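Ernthorpe Should Keep Its Public Taps Open

Nov 10, 2023

The Ernthorpe town council will soon decide whether to renew funding for the six outdoor drinking taps installed along the river path and in the market district. The proposal before the council would shut off four of them and leave the other two running only from May through September. The council should reject it.

The argument for closure rests mainly on cost. Maintenance of the taps is paid from the general parks budget, which has been stretched by repairs to the Vevel footbridge and by storm damage to the lower playing fields. Parks staff must test the water, replace worn valves, and drain the lines before the first hard frost. No one disputes that this work takes hours that could be spent elsewhere. The town's own figures, however, show 109 staff hours charged to the taps over the past year, a small share of the department's schedule. Much of that time went to the single tap at the Aguirre Street bus shelter, where an undersized drain has been reported repeatedly and never replaced.

A town that declines to fix a drain and then cites the cost of clearing it has not made a serious case. The repair should be done first. The hours should then be counted again over a full year, and the council should have those numbers in hand before any tap is closed.

There is also the matter of who uses them. A survey conducted by the parks department in September drew 381 responses, and the most common reason given for using a tap was that the respondent was working outdoors or walking between jobs. Delivery drivers, road crews, home health aides, and people waiting for the crosstown bus do not have a kitchen close at hand. Shops in the market district have been generous with water, but a shop may close early, change its policy, or ask that something be purchased first. A public tap asks for nothing and keeps no hours.

Supporters of the proposal have pointed to the town of Trondedia, which removed its outdoor fountains and placed bottled water dispensers in public buildings. The comparison is a weak one. Trondedia's public buildings stand close together around one square and are open in the evening. Ernthorpe's library, town hall, and recreation center are spread across the length of the town, and two of the three are locked by late afternoon. A dispenser behind a locked door serves no one.

Some residents have raised concerns about cleanliness, and these deserve a direct answer. Test results for all of the taps should be posted at the site and on the town's website within a few days of each sampling. If a tap fails, it should be closed, repaired, and reopened, with the dates made public. That is how the town already handles the swimming beach, and the practice has earned broad trust. 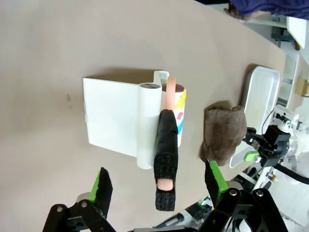
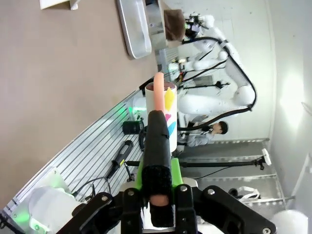 Reusable containers are the other half of this question, and the council has given them almost no attention. The town spends public money every year collecting discarded plastic bottles from the river path, and closing the taps can only add to that burden. A modest program would place refill signs at each tap and encourage residents to carry a vessel of their own. It need not be costly or specially made – a plain white cup with a few bright shapes on it, a yellow leaf or a pink heart, holds water as well as any insulated flask sold for the purpose. Schools could take part by asking families to send a labeled cup or bottle on field days, when cases of bottled water are now purchased by default.

The council should therefore take three steps at its next meeting. It should fund all of the existing taps for one more year, direct the parks department to replace the Aguirre Street drain before spring, and require a public report on use, cost, and water quality before the question is raised again. Winter shutoff should continue where the pipes require it, with the closing and reopening dates announced in advance.

Public water is among the oldest services a town provides, and one of the few that every resident may use without an application or a fee. The burden of proof belongs to those who would withdraw it, and the material presented to the council so far does not meet that burden. Written comments may be submitted to the town clerk until the close of the hearing.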